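Natden Forums > Home & Workshop > Gadgets and Automation

Can machines do ordinary chores yet?

grimsdyke_p
Posted in May

My sister is thinking of waiting a year or two before replacing her cleaner, on the grounds that a robot will be doing it by then. I said I'd ask on here. I don't mean vacuum cleaners and dishwashers. I mean picking things up, folding, putting away, dressing and undressing things. Has anyone seen a machine do a job like that at a speed you'd put up with?

Kwok-wai Lau
Replied 4 hours later

Depends on the job. Hard things in known places have been easy for years. Soft things are where it gets difficult, because they change shape as soon as you touch them. Clothes are the obvious case. A soft toy in a knitted top is a fair test, as you have one floppy thing inside another, and a grip on the wool doesn't give you a grip on the toy. With two arms you can hold with one and work with the other, much as you would at home.

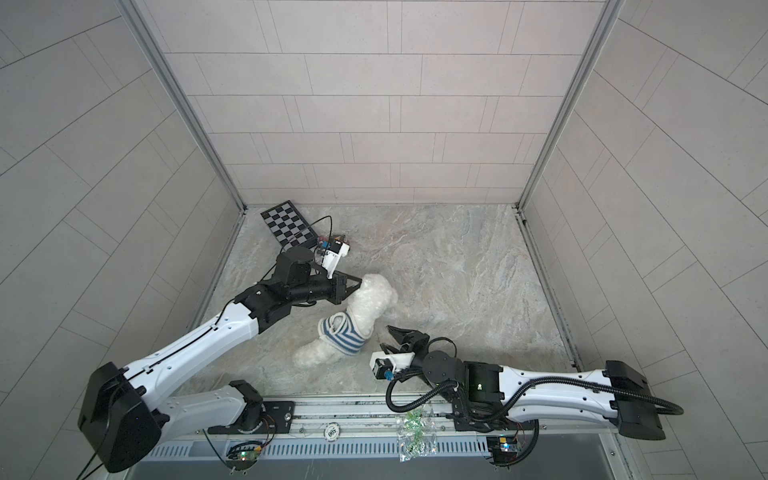
marrowfat
Two arms still isn't two hands, though. I get a jumper off a toddler by feel, mostly. I know when the sleeve has caught before I see it. If all you have is a pair of fingers that open and shut, you are going to pull stitches. I'd say ten years before I let one near my laundry.

Kwok-wai Lau
I don't agree that you need hands. A lot of laundry is pick up, shake, drop in the right pile. You can do that with tongs. I've tried it with kitchen tongs and it's slow but it works. Buttons are another matter.

tolley_bench
Coming at this from the shop floor. We had a Handulier on trial at work for 8 weeks, putting castings into trays. It was fine on castings. Then the manager wanted it to bag the rubber seals as well and it spent half its time picking up two or none. We went back to doing the seals by hand. It never got tired, I'll give it that, but someone had to stand near it.

grimsdyke_p
That's what I suspected. What did it cost?

tolley_bench
The trial was 3000 for the lot, and I wasn't told the price to buy. More than my van, I should think.

marrowfat
And you'd want two of them.

Kwok-wai Lau
You would for anything bigger than a sock. One arm takes hold on one side, the other takes hold on the other, and they have to agree about which way they are pulling. That is the part that has got better lately. A few years back they'd fight each other.

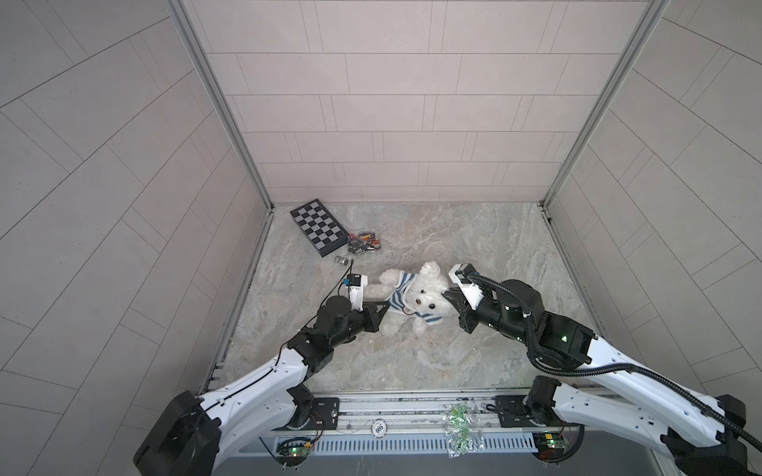 Photo: Covura

lui_and_dog
Bit late, but I'd like to argue with marrowfat. Ten years is too long. My mum has bad hands and can't manage socks or pillowcases. If something could do a pillowcase in 4 minutes she would have it tomorrow, and she wouldn't care about a pulled stitch. You're judging it against a fit person in a hurry.

marrowfat
Fair point about your mum. I'd still want to know who gets it unstuck when it jams in the pillowcase, as she can't.

lui_and_dog
Me, same as I do with her printer.

tolley_bench
For the original question — tell your sister to book the cleaner. She can always cancel.

grimsdyke_p
Passed on. She says she'll book to Christmas and look again then.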